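Hovier Lakton Insulated Parka: Equipment Review
Outdoor Clothing Assessment Program
Last updated: April

The Lakton is a hooded winter parka for adults, produced by Hovier and intended for walking, commuting and general cold-weather use. It was submitted for review in the current season's version, which differs from the earlier one in its hood, its cuffs and the filling used under the arms. Two reviewers wore it through the colder part of the year. Kirsty Dunmore used a women's medium on daily walks and one long weekend in the hills, and Han-gyeol Wi used a men's large for bicycle commuting and winter fieldwork.

Construction and materials

The outer fabric is a tightly woven polyester with a matte finish. The manufacturer describes it as windproof and water repellent, and makes no claim that it is fully waterproof. Seams at the shoulders and hood are taped; those along the sides are not. Filling is synthetic throughout, with 200 grams per square meter in the body and 60 in the sleeves and side panels. The difference can be felt when the parka is first put on, and the sleeves allow the elbow to bend without the bunching common in garments of this weight.

The main zipper runs in both directions and is covered by a flap with snap fasteners. Both reviewers found the lower snap difficult to close with gloves on. The hood adjusts at the back and on either side of the face, and it turns with the head when all three cords are tightened.

Performance in wind and rain

Wind protection is the strongest feature of the garment. On exposed ground Ms. Dunmore wore it over a single wool layer and reported no cold spots at the chest or back. Air did enter at the wrists until the cuff tabs had been fastened over the glove, after which the problem did not return.
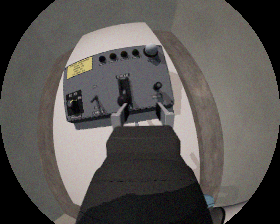
Rain produced a more mixed result. Light showers ran off the shoulders and hood, and the lining remained dry during an hour's walk. In steady rain the untaped side seams began to admit water, first at the pocket openings. Readers who expect prolonged wet weather should consider the Varkton shell from the same season, which has taped seams throughout and can be worn over a thinner insulating layer.

Breathability is acceptable at walking pace. Mr. Wi found the parka too warm for cycling on all but the coldest mornings. The underarm vents helped, although they are short and the zipper pulls are small.

Fit and sizing

The cut is generous at the shoulders and straight through the hip. Quyên Hồ, who is 153 centimeters tall, tried the smallest women's size and found the sleeves too long, with the hem falling below the knee. Shorter wearers are advised to try the parka in a store before ordering.

Care and durability

Each sample was machine washed on a gentle cycle and tumble dried at low heat. The filling kept its loft, and the water-repellent finish recovered after drying. One snap on the men's sample loosened during the review period. Hovier replaced the garment under its standard guarantee, and the replacement has given no trouble.

Assessment

The Lakton is recommended for dry, cold and windy conditions. It is less suitable for energetic activity or long periods of rain. Future versions would benefit from longer vents, larger snaps and a short sleeve option in the smaller sizes.

Reviewed by Kirsty Dunmore and Han-gyeol Wi. Edited by Jin-sol Maeng.

Share this review (60)
Comments (2)

Contact the editorial office | Copyright Outdoor Clothing Assessment Program | Back to top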